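Carkholm Surgical Skills Lab
Minutes of the monthly meeting, 2023-05-01
Held in the small seminar room, Weltden building

Apologies were received from the Marnemari group, who sent written notes. The notes were read under item 3.

1. Minutes of the last meeting

Accepted with one correction. Under "Storage," the second refrigerator should be listed as belonging to the lab and not to the teaching office. The label on the door has been changed.

2. Bench bookings

The Tipoki booking sheet is now the only one in use. The paper sheet by the door has been taken down. Two groups were down for the same bench twice in the last month, both times because one had written on paper and the other online. Anyone who booked on paper for the rest of May should check that the entry was copied over.

Morning bookings still run over. Agreed that the last 20 minutes of each slot are for clearing up, and that suturing stops when that time starts even if the closure is not finished. An unfinished closure can be tagged and kept until the end of the day if the next group does not need the bench.

3. Suturing practice

Most of the meeting was spent on this item.

The Marnemari notes asked for shorter incisions in the first block. Their trainees spend most of the slot on one long cut and get little practice at starting and tying off. Several members agreed. One member thought long cuts teach even spacing and should not be dropped. Agreed to use short straight incisions in the first block and keep one long cut for the last session.

Needle handling was discussed. The usual faults are gripping too near the point, gripping too near the thread end, and pushing the needle straight through in place of following its curve. The bench sheet covers the first two but says very little about the third. A paragraph will be added on going in square to the surface and turning through the tissue.

Thread length came up again. Long tails get caught in the next stitch, and trainees then pull on the tissue to free them. Some members cut all thread to a set length before the session. Others want trainees to judge it for themselves. No decision. Groups may do as they like for now and should write down which they did.

Black thread will stay in use for all beginner sessions. It is easy to see on pale tissue and makes marking faster. The leftover undyed thread goes to the knot-tying boards.

Spacing and edge distance will be marked as before. Tension will be marked separately from now on. At present a closure with puckered edges can lose points under two headings, and the markers do not agree on which.

4. Tissue and storage

Pads dry out when left uncovered between groups and the surface then wrinkles and tears at the stitch. They should be covered with a damp cloth whenever the bench is free for more than a few minutes. Used pads go in the lidded bin and never back in the refrigerator. Two were found on the lower shelf last month.

A pad with several old closures may be used again the same day for knot practice only.

5. Supplies

The year's allowance for suture packs and pads is 2240. Of this, 700 has been spent. The next order will be for curved needles with black thread already attached, in the same size as now. A request for a second size was put off to the next meeting.

The sharps container by the far sink was overfull. A new one is in place. Containers are to be closed and swapped at the fill line.

6. Bench sheet

The new bench sheet will have one picture for each step, with short text under it. Members asked that the pictures show the needle close to the tissue, at a size where the grip can be seen. The draft wording for the stitch page was read and accepted with small changes: "Hold the needle in the jaws. Bring the point to the surface beside the incision. Keep the thread clear above the work."

7. Any other business

The lights over the end bench flicker. Reported to the building office.

Comments on the draft stitch page are due before the next meeting. 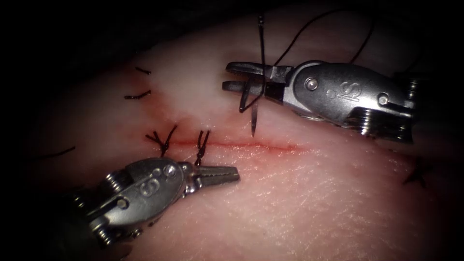

Comment from the Marnemari group: We are happy with the short incisions and will start them with our next intake. Could the paragraph on following the curve come before the one on grip? Our trainees read the top of the sheet and skip the rest. We would also like the thread question settled before the next order goes in. We cut ours beforehand and would be glad to keep doing so.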